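4.2 Collection of drawstring demonstrations

The Rokthorpe set contains 1864 demonstrations of soft-object handling, all recorded with hand-held grippers and no robot arm present. Of these, 697 involve a bag closed by a drawstring. We treat this group separately in the analysis because the cord and the cloth move on different time scales, and a policy trained on both together tends to follow the cloth.

Each operator holds one gripper per hand. Gripper pose is taken from reflective markers fixed to a plate on each device, and finger opening is logged over a wired link. Work is done on a foam board laid over the table, so that the fingers can press below the level of the fabric without striking a hard surface. Operators were told to start from any flat placement of the bag and to grasp the cord before touching the cloth. Regrasps were allowed and were labeled afterward. Figure 3 gives the head view for a trial in which the right gripper holds the cord near one end. 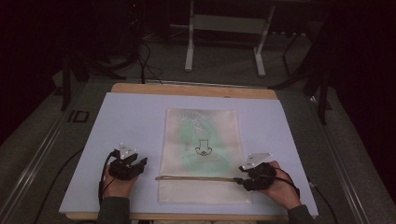

Figure 3. Head view during a drawstring trial. The cord is pinched by the right gripper and lies across the lower third of the bag.

On the choice of a wired link, Cosgrove objected during internal review that cable drag could bias the wrist paths, and that a policy might learn the operator's habit of keeping slack on one side. We tested this by repeating a subset of trials with the cables tied along the forearm. Path length and grasp angle did not differ beyond the spread between operators – although the test covers only short reaches, and we make no claim for tasks that cross the full width of the table.

The policy was trained on the drawstring group alone and then on the full set, with 1000 held-out rollouts scored in the Brurkico simulator for each. The group-only policy grasped the cord more often on the first attempt. The full-set policy recovered better after a missed grasp, mostly by returning to a point above the cord and closing again. Both failed when the cord had slipped under a fold of fabric. Thin cloth made this worse, as the depth estimate at the cord was often merged with that of the layer beneath it. Section 4.3 takes up these cases using the marker tracks alone.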